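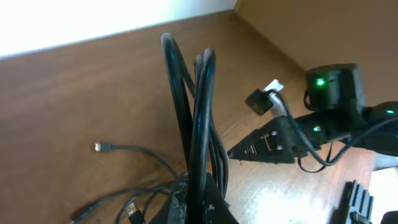 Page 50

Section 6: Setting up the Punik mount for a night's observing

This section covers the motorised Punik mount with the Ima hand controller. If you have the older controller with the round dial, follow the steps in Appendix B instead. The menus are in a different order and the star list is shorter.

6.1 Before you start

You will need the mount, the tripod, the counterweight, the hand controller, your telescope tube and a charged power pack. Set up in daylight the first time. Most of the small parts are hard to see after dark, and the locking pin on the tripod head can be dropped in grass very easily.

1. Open the tripod legs fully and press down the spreader until it clicks.

2. Place the leg marked N so that it points north. A pocket compass is good enough at this stage. Keep the compass away from the counterweight when you take the reading.

3. Lift the mount on to the tripod head and tighten the centre bolt by hand.

4. Check the bubble level on the base. Shorten one leg at a time until the bubble sits inside the ring.

5. Screw the counterweight bar in fully, slide on the counterweight and fit the end stop.

CAUTION: Never fit the telescope tube before the counterweight. The mount can swing round and trap your fingers.

6. Fit the tube to the saddle and tighten both clamps.

7. Release the two clutches and check that the tube stays where you leave it. If it drops at the front, move it back a little in the saddle. Tighten the clutches again when it is balanced.

6.2 Power and controller

8. Make sure the power switch is off.

9. Plug the power lead into the socket marked DC IN and turn the collar clockwise until it stops.

10. Plug the controller lead into the socket marked HC. The plug fits one way round only. Do not force it.

11. Switch on. The controller shows the Ima start screen, then the software version. This guide was written for version 211. With an earlier version, see Section 9, Updating.

Note: The power light is green when the supply is good and amber when it is low. With an amber light the motors may stall on long slews, and the mount will lose its alignment. 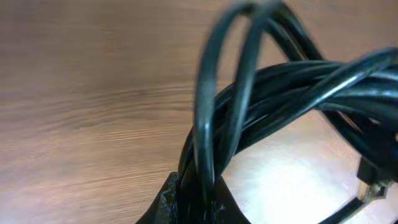
The mount turns through a wide arc when it moves from one side of the sky to the other, and every lead attached to it has to follow. Before the first slew, run the tube slowly from east to west using the arrow keys at speed 3 and watch the leads as it goes. Black cable left coiled and twisted round itself like the bundle here, with tall loops standing up from it, can easily catch on a clamp knob, so open the coils out first and let the slack hang clear of the tripod legs. Do not tie leads to the counterweight bar.

6.3 Entering your location

12. Press MENU, then choose SITE.

13. Enter your latitude and longitude, or pick the nearest town from the list. The list holds 473 places. A place within 50 kilometres is close enough for visual use.

14. Enter the date with the day first. For 28th January, key in 28 and then 01.

15. Enter the time in the 24-hour format and answer NO to summer time if your clocks are on winter time.

Note: If the mount points below the horizon on its first slew, the date or the summer time setting is wrong. Switch off, return the mount to its home position and begin again at step 11.

6.4 Star alignment

16. Press ALIGN and choose TWO STAR.

17. Select a bright star from the list and press GO. Stand clear while the motors are running.

18. Look through the finder and bring the star to the cross with the arrow keys. Then centre it in the main eyepiece and press OK.

19. Repeat for a second star, well away from the first and on the same side of the sky.

20. The controller shows ALIGNED. If it shows RETRY, choose a different second star.

The Bodilness eyepiece supplied in the box gives a wide view and should be used for steps 17 to 19. Change to a higher power once the alignment has been accepted.

6.5 Guided tour

Press TOUR to see objects that are above the horizon at your site. The Pasichnyk list contains up to 137 clusters, nebulae and double stars, depending on the season. Press the down arrow to skip an object and INFO to read its distance and magnitude.

WARNING: Do not point the telescope at or near the Sun at any time. The tour does not include the Sun, but the arrow keys will let you move the tube towards it.

6.6 Packing away

21. Press MENU, then PARK. Wait until the motors stop.

22. Switch off and unplug the controller lead, then the power lead.

23. Remove the tube first and the counterweight second.

24. Leave the case open indoors overnight if there is dew on the mount.

Continue with Section 7, Fitting a camera.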